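Teaching children to save: small tips for the home
By Mylene Malabanan

In our house in Maglaya, the children earn money for extra work, and they must decide themselves what to do with it. These are the tips that worked for us.

1. Write the prices on paper
Put a list on the refrigerator door. Washing the car pays five dollars, cleaning the windows pays eight. Making your own bed pays nothing. If the price is not on the list, it has to be agreed before the work starts.

2. Give the savings one fixed place
A drawer by the bed is good for a small child. Money in many pockets gets lost in the laundry.

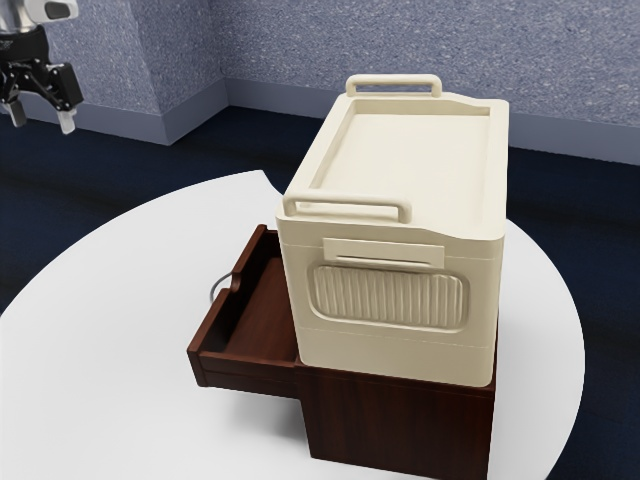 3. Use three envelopes
One for spending, one for saving, one for giving. My son wanted to mix them the first week. I let him, and then he could not find the money for his friend's birthday gift.

4. Count together on the same evening
We sit down after dinner and put all the coins on the table. The child counts first and the parent counts second. Write the total in a notebook with the date. Last July my daughter reached 71 dollars and she was very proud to write this number herself.
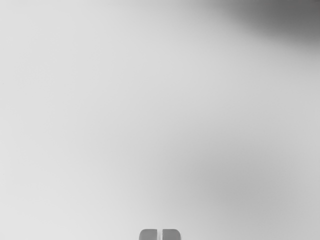
FAMILY MONEY

5. Do not lend too fast
When a child asks for money before payday, wait one day. Often the wish is gone by morning. If you do lend, write it in the notebook also, and take it back from the next pay.

6. Let them buy something bad
My neighbor Eliécer Quispe let his boy buy a cheap kite, and it broke the same afternoon. The boy now reads reviews before he buys.

Updated December 25, 2025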